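My month with the Prodasov room builder

Last updated: 16 July 2020

Hello again! If you've been following along you'll know I've been looking for a decent way to try out robot routines at home without filling the spare room with hardware (the spare room has quite enough in it already). A few weeks ago I signed up for Prodasov, which is a simulation kit for people who want to teach a robot to get round a house. You pick a room, dress it with furniture, drop your robot in and let it have a go. I've been at it most evenings since, and I've got plenty to say, so this gallery page has rather more chat than gallery in it.

First, what you get. The basic subscription comes with a set of ready-made rooms, a furniture library and the route planner. There are 400 bits of furniture and clutter in the library on my plan, everything from beds down to teaspoons, and you can bring in your own if you've got the patience. I haven't. You also get 100 hours of running time a month on their machines, and I thought I'd never use that up until I left a tidying routine going overnight and forgot all about it.

Setting up was easier than I expected. I had it running on my old desktop in an evening, with one long pause while it fetched the room files - put the kettle on for that bit. The manual is short and friendly, though whoever wrote the chapter on floor friction was clearly in a hurry. I ended up guessing the numbers for wood and they seemed fine.

Now for the room I've used most. It's one I put together for practising approaches to furniture: plain teal wall, wooden floor with lots of clear space, and a white console table with slim curvy legs. I put a plant in a green pot on top, and a little brown bowl down near the right-hand end for the robot to go and find. Thin legs are a proper test for any planner, much more so than a nice solid cupboard, and I do like that green against the teal!

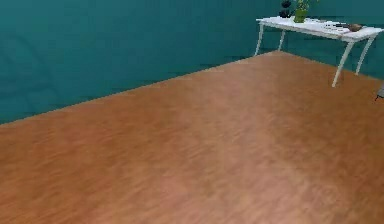 Mirjana Kelmendi wrote in to say she'd tried Prodasov over the winter and gave up in December, mostly over the price. Her view is that the rooms look lovely but you pay for the looks, and that Belel does the same job with plain grey boxes for a lot less money. She also found the route planner too cautious and got fed up of waiting for it to make up its mind at every doorway.

I can see her point about the planner. Mine dithered badly to begin with, and it only perked up when I turned the safety margin down to 4 centimetres (it's buried under the "comfort" menu, of all places). After that it went round table legs quite happily, and I lost one evening just sending it back and forth to see how close it would go. On the looks, though, I'm not with her. If your robot finds things by camera then you want some grain in the floor and a bit of shadow under the table, and grey boxes won't give you that.

I tried Belel as well, to be fair to it. It's quick, it's cheap, and it ran 2,000 short trips in the time it took me to cook and eat dinner. For pure route finding I'd be very tempted. I missed being able to change the wall colour and run the same trip again, which has become my favourite way of catching a routine that's only learned one room.

Things I'd like to see next: better saving (I've overwritten the same room twice now, my own fault but still), a proper undo button, and softer furnishings that behave like softer furnishings. The cushions slide about as though they're made of soap.

Kiran Nishad on the support desk has been very patient with my emails, and tells me the undo button is on the list. I've renewed for another month, and I'm building a kitchen next - if you've got a tricky layout you'd like me to try, send me a sketch and I'll have a go at it.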